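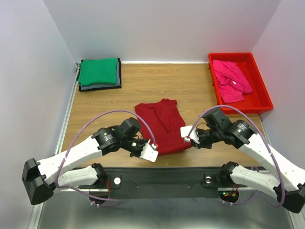 How a Bronze Statue Is Made

A bronze statue looks like one solid lump of metal. Most are hollow. The metal in a large statue is often only as thick as your finger, and the inside is empty.

Bronze is a mix of copper and a smaller amount of another metal, usually tin. People have been making things from it for thousands of years. The method in this article is called lost wax casting, and it is very old too.

Starting with clay

The artist first makes the statue in clay. If the statue is big, the clay is packed over a frame of metal rods or wire so it won't slump. The frame is called an armature. The sculptor of the Skaltirton Horse, which stands outside the Urell library, needed 80 bags of clay for the body and the legs. The tail was made separately.

Making a mold

Next, workers brush soft rubber all over the clay. The rubber sets and picks up every mark, even fingerprints. A hard plaster shell goes over the rubber to hold its shape. Then the mold is opened and the clay is taken out. A big statue needs many molds, one for each part.

The wax copy

Melted wax is poured into the mold and swirled around until it coats the inside. When it cools, there is a hollow wax copy of the statue. The artist fixes any bubbles or seams with a warm tool. Wax rods are stuck on as well. Later these will turn into tunnels for the metal to run in and for air to get out.

Losing the wax

The wax is dipped in a runny mixture a bit like pancake batter, then covered in fine sand. It dries and is dipped again. After enough coats it has a hard shell, inside and out. The shell goes into a very hot oven. The wax melts and runs out, and an empty space is left where it was. That is why the method is called "lost wax."

Pouring the bronze

Bronze melts at a much higher heat than your oven at home can reach. The workers wear thick gloves, face shields and long coats. At the Zatgate foundry, two people carry the pot of melted bronze and tip it into the shell together. A foundry is a place where metal is melted and cast.

When the metal has cooled, the shell is broken off with hammers. The extra rods are cut away, and the parts are welded together. The Skaltirton Horse was cast in 40 parts. Its joins were ground down and textured to match the rest of the coat.

Adding color

New bronze is a shiny gold-brown. To change it, workers heat the surface and brush on chemicals. The thin layer of color this makes is called a patina. It can be brown, black, green or blue. Outdoors, the color keeps changing slowly because of rain and air. A coat of wax helps protect it.

Places that people touch a lot stay shiny. Look for a bright nose or a bright foot the next time you pass a statue.

Words to know

Armature: a frame that holds up soft clay
Foundry: a place where metal is melted and cast
Patina: the layer of color on the surface of metal

© Ogbonna Art Pages for Children, March 2020 | Contact us | Back to top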